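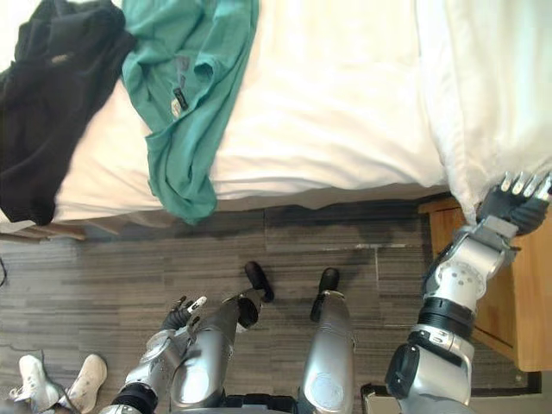

Packing for two weeks with one small bag

Nov 29, 2025

I leave for Grolthorpe in December and will be gone for 18 days. I'm taking one bag, the same gray one I took last year, and it holds 30 liters. A few people have asked how I do it, so I'm writing down the method, mainly so I don't have to work it out again next time.

I used to bring a full suitcase. On the trip to Farah three years ago I had a case that weighed 18 kilos and I wore maybe a third of what was in it. The wheels gave out on the second day and I carried it up four flights of stairs to the apartment. After that I bought the bag.

Clothes come first. I put out everything I think I want and then take half of it away. For a cold place I bring two sweaters, four shirts, two pairs of pants, and enough underwear and socks for a week. One sweater gets worn on the train. Boots are always on my feet, never in the bag. I do laundry once in the middle of the trip, in a sink if I have to.

I roll shirts and fold sweaters. I tried packing cubes for a while and gave them to my sister. They keep things neat but they don't bend, and a soft bag needs things that bend. Socks go in last, pushed down the sides.

The coat is the hard part. Mine is heavy and takes up most of the bag if I try to put it inside, so I wear it, even when the train is too warm. The pockets hold my phone charger, a hat, gloves and a paperback. Evelien De Bruijn, who I'm staying with for the first week, says there is already snow up there and that the heating in her spare room is weak. I added a pair of wool leggings after she wrote that.

Toiletries fit in a freezer bag. Bar soap, toothbrush, toothpaste, a comb, and a small tin of cream for my hands. I bring no shampoo. Evelien has some and after that I'm in a hotel.

I do bring one thing I don't need, and it changes every trip. Last year it was a deck of cards. This year it is a small watercolor set, which I have owned since college and used maybe five times. I also have to fit in a present for Stijn Declercq, who is meeting us in Nestau for the second part of the trip. It's a jar of plum jam, wrapped in a sock and then in a sweater. The jar weighs 300 grams without the lid and I'm a little worried about it.

The train ticket was $63 each way. I could have paid less by changing twice, but I did that last winter and missed the second connection, and then sat in a station with no open café until it got dark. With the direct train I get in at four in the afternoon and can walk to Evelien's.

I still have to find my travel towel. It should be in the hall closet, behind the vacuum, but I looked there this morning and found only a beach bag and some curtain rings. If it doesn't show up I'll take a dish towel. I've done that before and it dried me fine.

I'll post again from Nestau if the hotel has decent internet. Last time it only worked in the breakfast room, and they closed that at ten.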